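We use cookies to keep this site running and to see which pages get read. Accept all | Manage settings

Good practice group, notes from the 29th January meeting

Written up by Britt-Marie Brekke, so blame me for the tone. If I got your point wrong, send me a line and I'll fix it before these go in the binder.

We picked up where we left off in November, on the wording of rule 2, the one about what counts as a finished demonstration. The old text said a demo ends "when the task is complete," and everybody had been reading that their own way. Elel's people stopped when the cloth was folded, Wudus stopped when the hands were clear of it. I went in preferring the Elel version (less dead time at the end!) but the Wudus argument won me over: if the grippers are still touching the cloth, you don't know the fold will stay put. Agreed, hands clear, fingers open, then stop. I'm to rewrite the rule and send it around.

Next was the numbers from the pilot. We had 314 recordings in, all of clothes and bedding handled in people's homes, and 32 went back to the collectors for a redo. Most of those were the same old thing, one gripper wandering out of view of its own work while the other one did everything. Babić asked if we could just write "both tools in use at all times" and there was a bit of a groan, me included, because plenty of folding is one side holding still. We settled on "both tools held and ready" and left it there. I still think "ready" is mushy, and I said so.

Then home settings, which ate up most of the hour. The draft from Skillthorpe wanted a plain single-color surface for all laundry work. I argued against that pretty hard. People fold on their beds! Beds have printed sheets and blankets and stuffed toys on them, and if we only ever approve recordings made on a bare table we'll write a lovely standard for a house that doesn't exist.

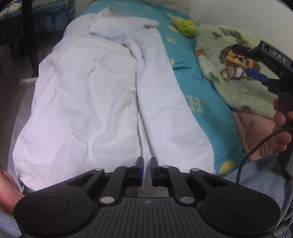 So the plain surface rule is out, and in its place we have: leave the room as it normally is, but clear away mail, medicine labels, family photos and screens. Toys and blankets can stay. Wudus wanted a line about cables being kept off the floor where people step, and that went in with no fuss at all.

Stains and creases came up too. Skillthorpe would like garments washed before use. I'm fine with asking for that, but creased is okay and a mark on the fabric is no grounds for sending a recording back. Passed, with Elel wanting it noted that they'd have gone stricter. Noted!

Sleeves: pushed up if they get in the way of the fingers, otherwise wear what you like.

Held over to next time: wiping down the fingertip pads between homes, and who pays for spare ones. Babić will bring a draft. I'm bringing the rewritten rule 2 and, I suppose, the coffee again.

2 comments | Share this page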